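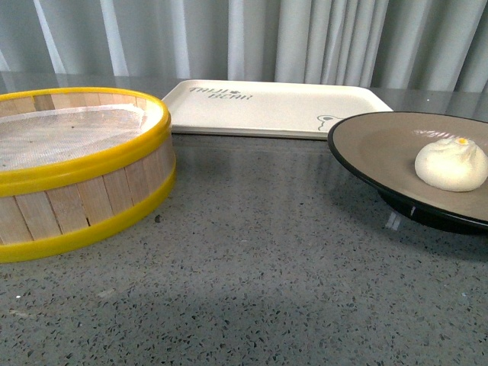 ロボットの作業手順書には、「終わりの状態」を必ず最初に書くべきだと私は考えています。手順書というと、多くの人は「つかむ」「持ち上げる」「置く」という動作の順番から書き始めます。私も前はそうでした。でも、動作の順番だけを書くと、最後に何がどこにあれば合格なのか、読む人によって答えが変わります。例えば、蒸しパン(中華まん)を蒸籠からお皿に移す作業です。まんじゅうが皿の右のほうに一つあり、ひだのある面が上を向いている、この状態は合格でしょうか。今の私たちの規則では合格です。皿の真ん中でなくてもよく、上と下が逆でなければよい、と書いてあります。去年の規則には「皿に置く」としか書いてありませんでしたから、中央でないと不合格にする人と、皿に触れていれば合格にする人がいました。

私は日本に来てから、Irnportという小さな会社で、台所の作業を教えるチームにいます。仕事の半分は文章を書くことです。日本語は私の三番目の言語なので、手順書を書くときには辞書をたくさん使います。遅いですが、悪いことばかりではないと思います。自分がわからない言葉は手順書に入れられないからです。「きちんと」や「軽く」という言葉を、私は二年使ってから全部消しました。軽く、は何ニュートンですか、と新しい人に聞かれて、答えられませんでした。

今の規則は全部で13項目あります。全部は長いので、よく質問されるところを書きます。

置いてよい場所と、置いてはいけない場所

カウンターの上に直接食べ物を置くことは禁止です。私たちのカウンターは灰色のテラゾーで、白や黒の粒がたくさん入っています。きれいな石ですが、小さなくずが落ちてもカメラではほとんど見えません。石の粒なのか、パンのくずなのか、画面を大きくしてもわからないことがあります。ですから規則には「くずかどうか迷ったら、くずとして扱う。止めて、拭いて、再開する」と書きました。この文を「確認する」で終わらせていた版もありましたが、確認した後にどうするのかが人によって違いました。

それから、磨いた石は物を映します。お皿や蒸籠の影がぼんやりとカウンターに映って、物の端がどこまでなのか、少しあいまいになります。照明を変えた日には、作業の前に空の皿で位置合わせを一度行うことにしています。

道具が重なって見えるとき

皿の後ろにトレイがあると、カメラからはトレイの一部が隠れます。この配置は禁止していません。家の台所では物が重なって見えるのが普通ですし、いつも全部が離れて並んでいる練習ばかりでは、後で困ります。ただ、隠れている物を動かす作業の場合は、先に手前の物を安全な場所へ移す、と順番を決めました。後ろの物を先に引っ張ると、手前の皿がずれます。縁のある重い皿でもずれます。これは私が自分で失敗して覚えました。

「安全な場所」は、カウンターの縁から手のひら一つ分より内側です。センチで書くべきだという意見もあり、今の版では両方書いてあります。

蒸籠について

蒸籠は一番難しい道具です。側面が木で、網のシートが中に敷いてあります。シートはすぐにしわになります。規則では、しわは直さなくてよいが、シートの端が縁の上に出たら作業を止める、となっています。前は「シートが平らであること」と書いていました。とてもきれいな規則でしたが、守れる人が一人もいませんでした。守れない規則は、ほかの規則まで弱くします。みんなが「これも守らなくていいだろう」と思い始めるからです。

木の部分は、つかむ力の上限を別に決めています。金属の鍋と同じ力でつかむと、細い板の間が広がることがあります。傷んだ蒸籠を見つけた人は、作業の記録に書くだけで終わりにせず、棚から出してください。記録だけ書いて棚に戻した例がありました。次の人は記録を読まないで使います。

数字の話を少し

規則を新しくする前に、過去の記録を見直しました。全部で1,661件です。そのうち蒸籠を使う作業は757件で、判定した二人の答えが合わなかったものが231件ありました。私は、判定する人の注意が足りないのだと最初は思いました。でも合わなかった記録を順番に読むと、ほとんどは同じところで分かれていました。まんじゅうの向き、皿の中の位置、そして手を離した後に何秒待つか、です。三つとも規則に書いてありませんでした。二人とも、規則に反したことはしていなかったのです。

待つ時間は今、三秒です。丸い物は、手を離した後で少し転がることがあります。三秒たって動いていなければ終わりとします。五秒がよいと言う人もいて、まだ話し合っています。

同僚のZdeňka Pešekは、この見直しのときに厳しい質問をしてくれました。「この文を、ロボットを見たことがない人が読んだら、同じ判定ができますか」という質問です。私はその日から、新しい規則を書いたら、まず事務の人に読んでもらっています。事務の人は親切なので最初は「わかります」と言ってくれました。今は、読んだ後に実際に判定をしてもらいます。そうすると、わかっていないところが私にも見えます(わかりにくく書いたのは私です)。

例外の書き方

どんな規則にも例外があります。私が気をつけているのは、例外を注の中に入れないことです。注は小さい字で、印刷すると次のページに行ってしまいます。例外は本文の、その規則のすぐ次の行に書きます。「ただし」で始めて、一つの文で終わらせます。「ただし」が三つ続いたら、その規則はたぶん二つに分けたほうがよいです。

また、変えた規則には必ず日付と理由を付けます。蒸籠のシートの規則には「2/22/21変更。平らの判定が人により異なるため」と書いてあります。短くてもこれがあると、後から来た人が「なぜ平らでなくていいのですか」と聞かなくてすみます。前の規則に戻そうとする人も減りました。

次は、食べ物を手で直した場合の扱いについて書くつもりです。作業の途中で人がまんじゅうの位置を直したら、その記録は使ってよいのか、捨てるのか。今は捨てています。でも、直した時刻が正しく書いてあれば、その前の部分は使えるのではないかと私は思っています。ほかのチームではどうしているのか、知っている方がいましたら、コメントで教えてください。私の日本語の間違いも、一緒に教えてくださるとうれしいです。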